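Ticket: Meeting table, second floor – placemat will not stay put
Opened by: Enikő Virág
Assigned to: Kornél Dudás
Status: Open (again)

Tuesday, 9:22
Enikő Virág wrote:
The plastic sheet on the Lozano table has moved again. I put it square in the middle on my way out and this morning it was in a corner, sulking. Everyone swears they haven't touched it. The sheet is meant to protect the wood, and it can't do that from over there. Please advise, or send glue.

10:03
Kornél Dudás wrote:
Please do not use glue. Dranddale charged us for the last table where someone used glue. Have you tried wiping the underside? The Udent sheets pick up dust and then they skate. Warm water, a drop of dish soap, dry both surfaces, lay it down from one side so you don't trap air.

11:40
Enikő Virág wrote:
Wiped, rinsed, dried, laid down with more ceremony than my wedding. It held through one meeting. Then I went for coffee. 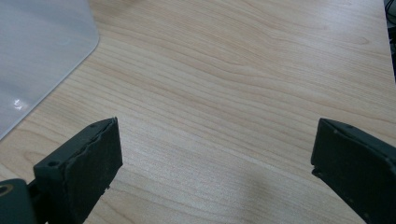

Attachment 1: sheet at upper left, bare wood beside it

11:58
Kornél Dudás wrote:
Thanks. Frosted, rounded corner, so I'd guess the older Udent. It also looks a bit glossy, and the glossy ones slide more. Nice grain on that table, by the way. I can see why you'd want it covered by something you can see through.

Two things to try:
Turn the sheet over. The other side may grip better.
If it still wanders, put 3 of the clear dots from the supply closet under it. Not 7. Last time somebody used 7 and we needed a spatula.

13:15
Enikő Virág wrote:
Turned over. No change, except that now it curls at one end – so we have a placemat that travels and waves. The dots are out of stock. The box in the closet says 1,000 and contains a rubber band.

13:31
Kornél Dudás wrote:
Dots reordered from Skindier, due in February. Until then, put the fruit bowl on it.

13:34
Enikő Virág wrote:
We don't have a fruit bowl. Shall I open a ticket?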